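Print this item | E-mail this item

Repair Evening Moves to the Old School

From September, our repair evening in Broltbridge will be held in the old school building, built in 1936. The door opens at 6 p.m. Please bring the thing that is broken and also its cable.
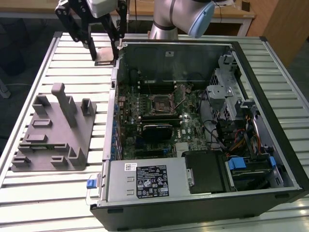 Zulema Painemal will again take the lamps and radios. She asks that you do not open them at home before, as small screws get lost on the way.
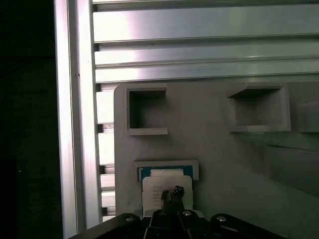 Entrance is free. Last season the donation box gave us 200 dollars for solder and fuses, and we thank everybody for it.
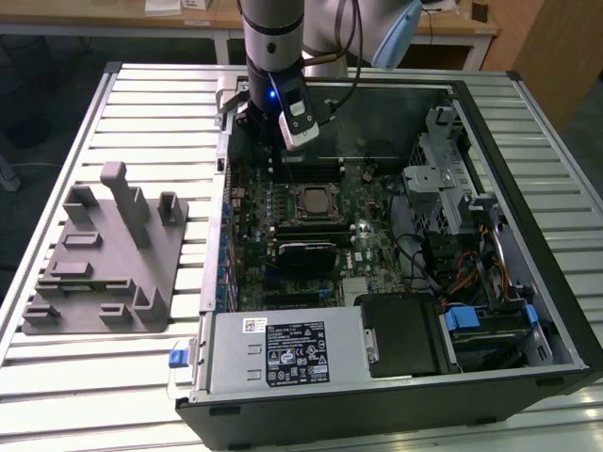 An open desktop computer, with the motherboard in view.

Recent items
Domingo Echeverría on mending chairs
Montecinos library: new hours
Bus to Kutden changes its stop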